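Werkstattbuch, September, vormittags

Thema heute noch einmal: die flachen Klappkartons von Lerkano. Dilruba möchte sie ab nächstem Monat als Standard für den Kleinversand nehmen. Ich bin nicht überzeugt und schreibe deshalb auf, was ich habe, damit wir im Oktober nicht wieder bei null anfangen.

Ausgangslage: 300 Stück geliefert, im Bund, flachliegend. Der oberste Bund hatte eine Delle quer über alle Deckel. Laut Obaidul kommt das vom Spanngurt und sei harmlos. Kann sein. Die Rillung am Deckel ist bei diesen Stücken aber vorgebrochen, und sie falten dann neben der Linie. Habe die Stücke zur Seite gelegt, stehen im Regal unter dem Fenster, bitte nicht verwenden.

Falten von Hand, erster Durchgang: 54 Kartons, ich und Tharushi im Wechsel. Die Seitenwände gehen gut, die Ecken sitzen. Ärger macht der Deckel. Er will nach dem ersten Öffnen nicht mehr in seine Ausgangslage zurück und federt je nach Stück unterschiedlich stark. Tharushi findet das normal für diese Pappe. Ich finde, dass »normal« kein Messwert ist. Federweg haben wir bisher überhaupt nicht gemessen, nur gefühlt. Nachholen!

Zum Datenblatt: Dort steht etwas von »dauerhaft formstabil«. Geprüft nach welchem Verfahren, bei welcher Luftfeuchte, steht nicht dabei. Habe bei Lerkano nachgefragt, zurück kam der Prospekt, den wir schon haben. Den Satz werte ich bis auf Weiteres als Werbung.

Vergleich mit den alten Hadano-Kartons (Restbestand, 26 Stück): schwerer, dickere Wand, das Falten dauert spürbar länger, dafür bleibt der Deckel in der Position, in die man ihn bringt. Aurélien sagt, die Leute am Packtisch hassen sie. Stimmt wohl, ich habe sie auch nie gemocht. Trotzdem hatten wir damit kaum aufgesprungene Deckel in den Rückläufern. Wie viele genau, weiß keiner, weil die Liste vom Frühjahr nur »Karton beschädigt« kennt und nicht unterscheidet, ob Deckel, Ecke oder Boden. Auf dieser Grundlage lässt sich weder für noch gegen Lerkano etwas beweisen.

Einstecklasche: Meriem hat vorgeschlagen, sie beim Schließen leicht nach innen vorzubiegen. Probiert. Geht leichter hinein, hält nach meinem Eindruck aber auch schlechter. Sie sieht das anders. Wir haben es beide nur an einer Handvoll Stücken versucht, insofern ist das Meinung gegen Meinung. Vorschlag: dieselbe Person schließt beide Varianten, jemand anders zieht mit der Federwaage auf und weiß nicht, welche welche ist.

Noch etwas zur Reihenfolge. In der Anleitung von Lerkano wird der Deckel zuletzt angefasst, also erst Boden, dann Seiten, dann Deckel. Klingt vernünftig, nur liegt der Deckel dabei die ganze Zeit im Weg und man drückt ihn mit dem Unterarm platt. Ich klappe ihn lieber zuerst ganz nach hinten und lasse ihn hochstehen, dann kommt man von vorn frei an die flache Wanne. 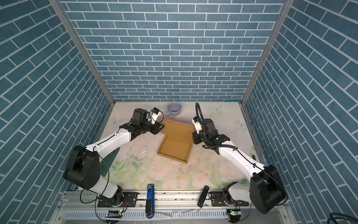 Bleibt die Frage, wie weit man ihn dabei überdehnen darf. Ich gehe bis knapp über die Senkrechte. Bei 90 Grad federt er mir zu gern wieder vor, viel weiter hinten habe ich Sorge um die Rillung. Obaidul legt ihn komplett um und behauptet, es mache keinen Unterschied. Nach einmaligem Falten vielleicht nicht. Die Kartons sollen aber auch für Rücksendungen taugen, also mindestens zweimal auf und zu, und dazu liegt uns nichts vor.

Klebestreifen von Zatier: hält auf der glatten Außenseite, auf der rauen Innenseite nach einer Nacht nur noch an den Rändern. Charge notieren, bevor wir reklamieren, sonst heißt es wieder, wir hätten falsch gelagert.

Offen:
Federweg Deckel messen, beide Sorten, gleiche Raumfeuchte
Aufziehtest Lasche mit Federwaage (Meriem, ich)
Rückläuferliste um Spalte »Stelle« ergänzen, Aurélien fragen
Dellen im Bund bei Lerkano melden, Fotos hat Tharushi
Angebot Navarro abwarten, vorher nichts nachbestellen

Dilruba hat nach einer Empfehlung gefragt. Vorläufig: keine.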